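5 Recording demonstrations in the simulated kitchen

5.1 Before you begin

This section explains how to record a task with the Torna hand controller and the Kolanby kitchen scene. It is supposed that you have finished section 4 and that the controller is paired. If the status lamp on the controller is still blinking, go back to step 4.6.

Please close all other programs which use the graphics card. The simulator needs a steady picture. When the picture is jumping, your hand will jump also, and the robot will learn this.

5.2 Starting a recording

1. Open the Kolanby scene from the Scenes menu and wait until the loading bar is gone.

2. Choose the task "Pot to sink area". The arm goes to its start position by itself. Do not touch the trigger during this movement.

3. Hold the controller in a comfortable way, with the elbow near to the body. Press the side button one time to connect your hand with the arm. From now on the arm follows you.

4. Move to the pot and close the gripper slowly. Lift the pot straight up before you go to the side. Keep the pot level, because the red item must stay with it during the whole path.

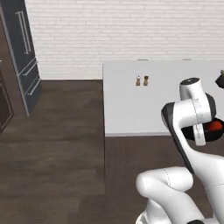

5. Carry the pot along the counter in one calm movement. Small corrections are allowed. Large corrections backwards and forwards are not good for training, and it is better to delete such a recording and make it again.

Note: The shakers on the counter are free objects. If you push one over, the recording is still valid, but please mark it with the tag "contact".

6. Put the pot down on the counter beside the sink. Open the gripper fully, wait 2 seconds, and then raise the arm.

7. Press the side button again to disconnect. Save with the key S or delete with the key D.

Caution: Never disconnect while the gripper is closed on an object. On a real arm with the same settings, the joints can relax a little and the object can fall.

5.3 Working near the sink

The sink is the most difficult part of this scene. The arm has to fold its elbow, and beginners look only at the gripper and forget the rest of the arm. Use the keys 1 and 2 to change the view, and check the elbow and the wrist before every low movement.
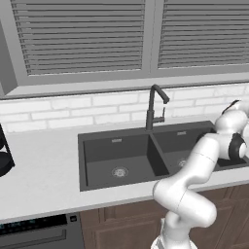

The faucet is a fixed object and does not give way. When a link touches it, the simulator stops the recording and writes "Collision, fixed" in the log. You do not lose the earlier recordings, only the present one. In this case, press R and start again from step 2.

If the arm feels slow or heavy in your hand, it is probably near to a joint limit. Go back a short way, turn your wrist a little and try to come from another side. Do not pull stronger. The speed limit in the Gruteck driver is 300 mm per second for this scene and it should remain at this value.

Before you save, play the recording once in the second view. Pay attention to the distance between the elbow and the faucet, and to the position of the gripper above the counter.
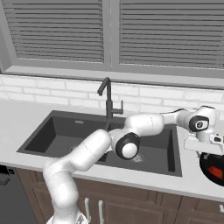

5.4 How many recordings are needed

For a first training we recommend 30 good recordings. Change the start place of the pot a little each time, with the option "Shift objects" in the task menu. For a final training the Condori trainer accepts up to 300 recordings in one folder. If you have more, divide them into two folders and load both.

Take a break when your arm is tired. A tired hand makes short stops in the air, and these stops will be visible later in the movement of the robot.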